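Security for costs in the Drovelen arbitration

28 November 2018

The tribunal in Giltmont v. Drovelen issued Procedural Order 11 in September, and a redacted copy is now available. It deals with one question: whether a claimant with no assets at the seat must put up security for the respondent's costs.

Drovelen asked for 71 percent of its estimated costs through the hearing. The tribunal granted 27 percent, payable within 29 days by bank guarantee. Cash in escrow was refused as too heavy a burden at this stage.

Paragraph 29 is the part worth reading. The tribunal treats lack of funds as a starting point only and asks whether the claimant's position changed after the contract was signed. Bondness, the parent company, had moved two subsidiaries out of the group by then.

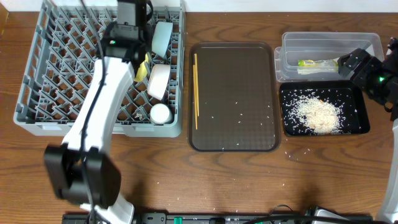

The order leaves open what happens if the guarantee lapses before the award. The earlier Trujillo order stayed the claim automatically in that case. Drovelen would have to file a fresh application, with notice to the other side. I would have preferred the Trujillo wording.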